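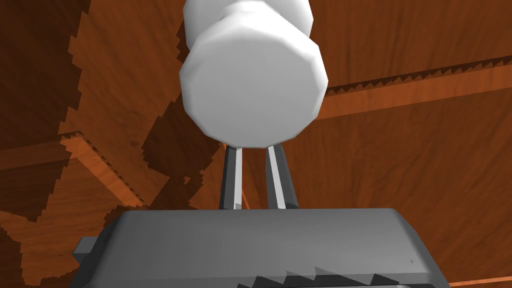
Our crew at the Brustdale site wrote in to say they always set the grip before anything else, and then wondered why the wrist camera view never matched their saved one. They asked whether the order in this section really matters. It does, and we thank them for asking, so please take the steps below as they come, even if you have done this a good many times before.

4.3 Setting the grip in the Horby simulated cell

1. Open the cell file and let it load all the way. On an older computer this can take a little while, so feel free to go and pour yourself a coffee.

2. Load the wrist camera view saved under preset 22. Both fingers should show, along with the top of the gripper body.

3. Bring in the white test part and move the gripper until the part sits between the two fingers.

4. Close the fingers slowly, with the speed set to 3, and stop as soon as both of them touch the part.

5. Now set the grip force to 43 and save the pose under a name you will still understand next month.

Note: Stair-stepped shadow edges on the wood come from the low shadow setting. They do no harm to the grip, and you can leave them be. If they bother you, raise the setting on page 164 and expect the cell to run slower.

Caution: Never copy a grip force from the simulated cell straight over to the real Fontana arm. Start low, keep your hands well clear of the fingers, and work your way up a little at a time.

6. Close the cell file and open it again to check that the saved pose comes back.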